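Papermaking shop, notebook
May, 7:40 a.m. start

Pulp from the cotton rag batch came out of the beater lumpy again. Ran it 17 minutes longer than the last load and the knots were still there when I did the jar test. Pulled the roll cover and found thread wrapped on the shaft, left side. Cut it out with the hook knife. Second jar test much better, a few fibers hanging together but no lumps.

Rajkumari Chauhan thinks the thread comes from the hems. The bag from Pandey had whole shirts in it, seams and all. Will ask them to send flat goods only, or we cut seams off ourselves. I did one bag by hand and it took most of an hour.

Sizing. Mixed Clevia at the rate on the old card and added it in the last few minutes of beating. Ink test on the first dried sheets: fountain pen line stays sharp, brush line feathers a little on the felt side. Sheets from the Detham order need to take a brush, so I want a bit more size in the next load. Change that one thing and leave the beating time alone.

Sheet pulling, 10:15. Got 16 good sheets off the small mold before the vat went thin. Threw back 3, two with drips from the deckle and one with a corner that stayed on the mold. Couching was fine once the first felt was properly damp. Post pressed overnight weight, will check tomorrow.

Water. Meter says the rinse is using far more than I thought. The holding tank is 2,000 liters and the level dropped faster today than on a beating day last month. Could be the ball valve on the rinse line, it was hissing at lunch. Mwajuma Mrema has a spare washer kit, ask before ordering.

To do:
Clean beater trough, check shaft for more thread
Seams off the rest of the Pandey rags
Washer for rinse valve
Relabel the Clivitine jug, the lid and the side don't agree

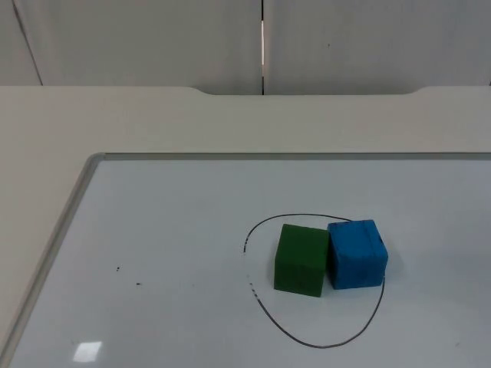 Vat layout is still open. With the vats at opposite ends of the room we carry wet felts past the press, and the floor stays slick all afternoon. I want them next to each other on the drain side, set like the green and blue foam cubes on the whiteboard, side by side with one line drawn around the pair. The line would be the curb, a single low curb with one slope to the drain. Rajkumari would sooner have a tray under each vat so one can be moved for the big mold. Fair point, but the trays we own leak at the corners and the big mold comes out twice a year. Need to measure the drain cover and the reach from the rinse hose before anybody mixes mortar.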